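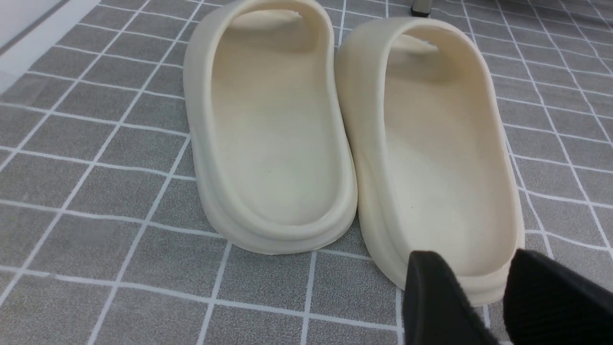

Wrist view: gripper fingers near the heel of a cream slide on the tile-patterned floor.

Sornberg Footwear Handling Set: Data Card

Summary
The Sornberg set contains 235 demonstrations of a robot handling footwear near a household shoe rack. It is intended for training and testing policies that learn from examples. Each demonstration pairs a wrist view with a head view and carries a written instruction.

Collection
Operators at the Dresen site guided the robot through each task. Sessions were recorded at 30 frames per second. Shoes were placed by hand before every demonstration, and their positions were varied between demonstrations. Recording began in March.
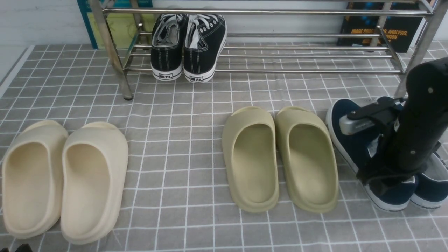 Data card prepared by Waltraud Voß, Hikis Data Office | 12/11/20

Objects
The footwear includes molded foam slides and canvas sneakers. Head views may show several pairs at once, such as cream and olive slides on the gray mat with black sneakers on the rack. Annotators name each pair by color and type, and record left and right shoes separately.

Annotation
Each demonstration was reviewed by 2 annotators. Disagreements about the start or end of a grasp were referred to the data office. Failed grasps are retained and labeled as such.

Known limits
The set covers one site only. In wrist views, the fingers may hide part of the shoe. Users should not assume that results will carry over to other floors or racks.

Access
Requests should be submitted through the Amoah portal. Corrections to labels will be listed in the change log.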